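Subject: Re: [sellen-fans] Biography page, first draft
From: Carola Kettler
Date: Jan 20, 2021

Hello Vinh and all,

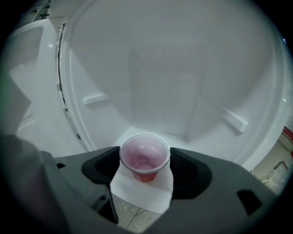
Thanks for sending the draft round. I've read it twice and checked it against my cuttings and the old programmes. Most of it is fine. Comments are under each part.

Vinh Thân wrote:

> Ida Sellen was born in Traro and is the younger of two children. Her
> father ran a shoe repair shop and her mother taught piano. She began
> acting at the age of eight in a school play.

Traro is where she went to school. She was born in Bista and the family moved when she was three. She says so in the radio interview I taped, and the programme for her first stage season has Bista as well. The fan pages all say Traro and I think they copied it from each other.

The piano teacher was her aunt. Her mother worked in the shop with her father and did the books. I'd take the school play out unless you have a source for it. The only thing I can find is that she joined the youth theatre at 11, and that comes from the theatre's own newsletter.

> She is best known for playing Dr Phan in the hospital series "North
> Ward", in which she appeared in over 300 episodes.

I make it 738 episodes made in total while she was in the cast, but she was not in all of them. "Over 300" is safe and I would leave it. Please don't use the 1183 that is going about. It's the number for the whole run, including the years before she joined and the years after she left.

Also, the character was only Nurse Phan for the first two series and qualified as a doctor later on. Someone is bound to write in if we get that wrong, so perhaps just "Phan".

> Ida is currently single and was previously linked to one of her
> co-stars. Her net worth is not known.

I would drop both sentences. The first comes from a magazine piece that the magazine later took back, and the second doesn't tell anyone anything. If people want to know about her home life, she has said in print that she lives near the coast with her sister's family and keeps bees. That's enough, I think.

> Height: 5 ft 6 in. Eyes: brown. Hair: dark brown.

Where is this from? Her agency page used to have 5 ft 5, but the page has gone and I didn't keep a copy. I'd leave the height out until we have something to point to. Eyes and hair are fine.

> In her spare time she enjoys swimming, reading and cooking.

The swimming is right. She swam for her county as a teenager and did the charity swim in November two years running. I've never seen anything about cooking. She did say once that she can't boil an egg, though that may have been a joke for the interviewer.

Things that are missing:

The radio plays. There are 8 that I know of, and I have recordings of five. I can type up the list with the parts she played and the names of the producers.

The stage work after she left the series. You go straight from her last episode to the film, and there were nearly four years of touring in between. Those were her best notices, in my view, and the newer members won't know about them.

The spelling of her first name. It is Ida on everything from the series onwards, but the early programmes have Idah with an h. A line about that would help people who are searching for the old material.

I can't do much on this until the end of next week, but I'll send the radio list before then. Vinh, could you let me know where you got the part about the two children? I have a feeling there is a half-brother as well, but I can't find the cutting.

Regards,
Carola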